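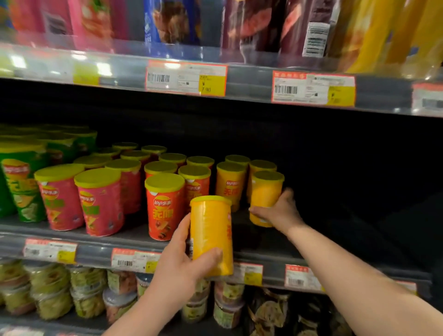 Home | Reports | Software | Hardware | Archive

Site visit: Vindanden's retail manipulation lab

Vindanden opened its software floor to outside visitors for one afternoon in July. The company writes perception and planning code for shelf restocking, and the tour was arranged for people who work on the same problem from the integration side. Hardware was kept to a short stop at the end. Most of the four hours went to screens.

The first stop was data intake. Vindanden collects head-mounted video of people working on store shelves and turns it into training material for its policy stack. The dataset shown to us, named Bonico, held 2,000 clips at the time of the visit. After filtering, 1,648 were left in the training split. Clips are dropped when both hands leave the view for too long, when motion blur defeats the hand tracker, or when two annotators disagree on the moment of contact and a third can't settle it.

Annotation is done per hand. Each hand carries its own track of states: idle, reach, grasp, transport, place, release. Two-handed work on a snack shelf is a good test of this scheme. One hand can be holding a canister upright while the other is at the shelf with a second one, and a single label for the whole clip would lose that. The tool displays the two tracks as coloured bars under the video, and the annotator drags the boundaries. Hotkeys cover nearly everything. The undo history is lost if the browser tab is reloaded, a known fault that is still open.

Place and pick are hard to tell apart from a short window. A hand wrapped around the lower part of a can beside its neighbours looks much the same in either direction. The labelling rule is to leave the segment unassigned until the can has moved a set distance, then fill backwards. The engineers said this one change removed more label noise than any model upgrade that year.

Perception came second. The shelf module, Koller, fits a plane to each shelf level, finds the price rail, and uses the tags as rough anchors for product zones. Cylindrical packs are fitted as upright cylinders with a lid disc. Same-brand canisters in several colours are the standard hard case. Lids match across flavours, so back-row items seen mainly by their lids get a brand but no flavour until more of the body comes into view. Clear tubs remain poor. Reflections on the lids break the depth estimate, and stacked tubs are often merged into one object. A separate network for transparent packs is being trained, but it wasn't ready to show.

Empty space gets its own class. A dark back panel with nothing in front of it used to be returned as missing depth, and the planner treated missing depth as an obstacle. Koller now checks the panel colour against the rest of the bay before it decides. On the replay we watched, the free area was marked correctly in all but the deepest corner.

The planner, Gidlow, takes the cylinder list and free space and returns a placement order with arm paths. It samples 1,000 candidate paths per placement and scores them for clearance from the rail and from neighbouring cans. Median planning time on the demo machine was 62 milliseconds. The rail gets a larger margin than the cans, as a lifted can that clips it tends to tip. Human motion from Bonico is used as a prior on approach angle only. Timing is computed fresh.

The hardware stop lasted ten minutes and covered a wrist camera mount and cable routing.

Questions at the end were mostly about licensing. Bonico will not be released. The annotation tool may be, without the hotkey editor. Visitors were given a printout of the label definitions, version 4, with the transport state still marked as draft.

12 shares | 3 comments

Recent reports
Conveyor tracking without encoders: notes from a bench test
Calibration targets compared
Trade fair round-up: gripper controllers
Logging formats for two-arm systems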